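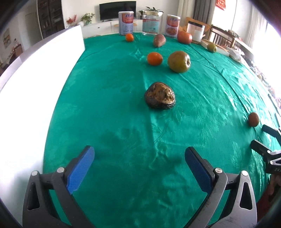 Green cloth on the long table, living room behind.

Search the newsletter archive Go

Wide belts are back, and I caved

Aug 26, 2024

I swore off wide belts after college, when I owned one so stiff I couldn't sit through a movie in it. Then in May my sister dragged me to the Adura sample sale and I came home with a wrap belt in soft tan leather, and I've worn it more than anything else I bought this year!

So what do you wear them with? My favorite is a plain shirt dress one size up (the extra fabric gathers nicely at the waist). A long cardigan works too, belted right over the top, though I'd skip it if the knit is chunky. I tried that for a dinner and looked like a rolled-up sleeping bag.

If you're shopping, Kilum has a woven one for $60 that comes in 8 colors, and I like the rust best. Ñahui does a beautiful embroidered version, but it's more than I want to spend on something I'll probably spill coffee on. Check the length before you order anything. Wrap belts go around twice and some of them run short, so measure over your clothes.

Milagros Pacheco wrote in to ask about wearing one with high-waisted jeans. I'd go narrower there, and leave the shirt half tucked. More on jeans next time, plus the loafers I keep going on about.

Comments

Dee R. – The sleeping bag thing, yes. I have photos from my cousin's shower to prove it.

tallgirl_636 – Does the Kilum one stretch? My last woven belt was two inches longer by fall.

Joanne – Found mine in my mom's closet, real eighties, still fits!

Contact | © 2024 Museo Style Letter | Back to top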